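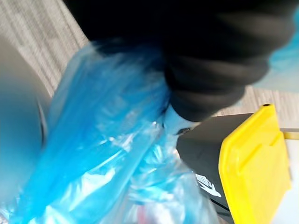 Minutes, Office Services Working Group, Lekska building

Date: May 12, 2018
Location: Second floor meeting room
Status: approved with one correction to item 2

1. Corrections to the February minutes

The February minutes gave the floor area of the carpeted zone as 241 square meters. That figure is for the second floor only. No change to the cleaning rate follows from this. Minutes otherwise accepted.

2. Waste bins, second floor

The group reviewed the condition of the bins on the carpeted side. Blue translucent bags remain in use in the yellow-lid bins. Complaints since the last meeting fall under two headings: lids that do not close over the contents, and bags pushed into a bin without being tied.

It was noted that thin blue film takes up a lot of volume when crumpled. A bin can look full with very little weight in it. Cleaning staff have been emptying on appearance, so the number of bags used is higher than the contract allows for. Stock drawn under the Ustimine contract to the end of last month was 1,649 bags.

Agreed:
- Bags are to be gathered and twisted at the neck before they go in. Loose film is to be pressed down by hand first.
- Small items such as caps and paper scraps go inside a bag, not on top of the bags.
- A bin is emptied when the lid will not close flat.
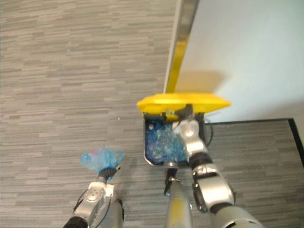 The position of the bins was then discussed. The preferred place is on the carpet close to the wall, with enough clearance behind for the lid to swing fully back. Where a cable runs near a bin, it has to be routed so that it is not trapped when the bin is moved. Facilities will check the whole floor and report any cable that touches a bin wall. Clearance behind the lid was set at 16 centimeters. A request to fix the bins to the floor was declined; the carpet supplier does not permit drilling through the tile backing.

3. Bag supply

Two quotations were on the table. Ustimine offers the current bag in rolls of 50. Rajput offers a heavier film at a higher unit price, same roll length, with a longer lead time. Samples of the heavier film were passed round. It holds a twist less well than the current bag and springs open when released. Members were not in favor of it for the small bins. It may still suit the large containers on the loading side.

Agreed: stay with Ustimine for the small bins. Ask Rajput for a price on the large size only.

4. Carpet

The striped tiles are wearing evenly. White specks found on the floor near the bins should be picked up by hand before vacuuming, as small hard pieces have jammed the brush head twice this year. The black edging strip is to be added to the monthly inspection sheet. Any lifted section is to be reported the same day and taped until it can be glued.

Replacement tiles: the Prerkuretti store room holds up to 16 boxes. An exact count was requested and was not available at the meeting.

5. Actions

Facilities: cable check, second floor. Open.
Facilities: count of tile boxes at Prerkuretti. Open.
Purchasing: renewal with Ustimine, small bags. Open.
Purchasing: quotation from Rajput, large bags. Open.
Cleaning: revised emptying rule to be posted in the supply closet. Closed at the meeting, notice already printed.

6. Other business

The key to the loading side closet has been returned and is back in the cabinet. Next meeting to be set by circular once the Rajput price has been received.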